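November, late, kitchen table

I meant to write this up before dinner and of course I didn't, so it's nearly eleven and the tea has gone cold again. A long day, and a good one I think. The new Palomino planner finally ran on the real arm after all those weeks of simulation, and it got through most of the session before I had to stop it and go look at the logs.

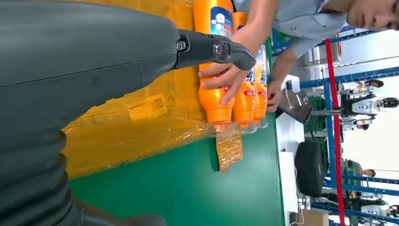

The planner still treats anything it can't name as solid, and I spent most of the morning arguing with it over that. A person's hand, fine, I want it to give a hand plenty of room. But wrinkled yellow-orange film spread out under three bottles is another matter, and Palomino turned every fold into a little wall and planned these huge looping approaches over the top. I lowered the cost on thin surfaces and the paths came out so much shorter that I laughed out loud at my desk.

Then there was the timing, which I'd been putting off. Nindside publishes its grasp estimates on its own clock, and the controller has been quietly accepting old ones, so by the time the fingers close they're working from a pose that's gone stale. I went through 1,041 logged grasps over lunch (a sandwich in one hand, so forgive the crumbs in the keyboard) and the bad ones nearly all had an old timestamp.
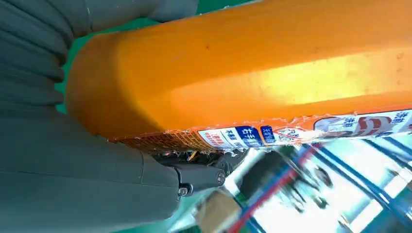

So I put in a check that throws away any estimate past its age limit and asks for a fresh one. It's maybe twenty lines and I should have written it in the summer – I remember making a note to do it, too, and where that note went I couldn't say. Pusisel's replay tool made the testing easy, bless whoever wrote it. 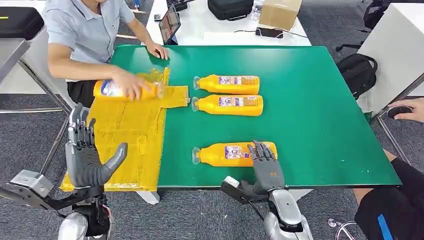
Duván Agudelo thinks I'm fixing the wrong end, and told me kindly over coffee that if the two clocks were synced properly the check would hardly ever fire. He'd rather I spent tomorrow on that and left the thresholds alone. I grumbled, but he's probably right – he was right about the message queue as well.

Tomorrow, then: clocks first, and rerun the 2,000 replays overnight if the machine is free.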